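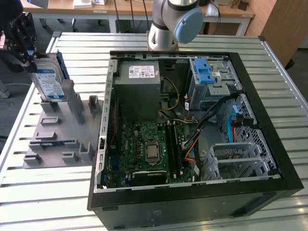 Last updated 20th November
3 min read

4. Teaching the drive swap

By now the Carneck club arm should be homed and sitting still. I wrote this bit after Zachary and I lost most of an afternoon to a caddy that was in backwards, so please go slowly!

1. Lay the tower on its side, side panel off, power cord out of the wall.
2. Set the printed fixture to the left of the tower and push it down until it stops rocking.
3. Jog the gripper over the fixture at 80 mm above the bench, and save that point as HOVER.
4. Close the fingers on the drive and its caddy — gently, I start at the lowest force setting and creep up.
5. Save a second point over the drive bays, then run the whole path at slow speed.

Note: if the arm complains about a joint limit, go back to HOVER and try again from there.

Caution: keep your hands out of the case while the arm is live. Farzad stays on the stop button during our runs, and your team needs someone there too.

Cable routing is in section 5.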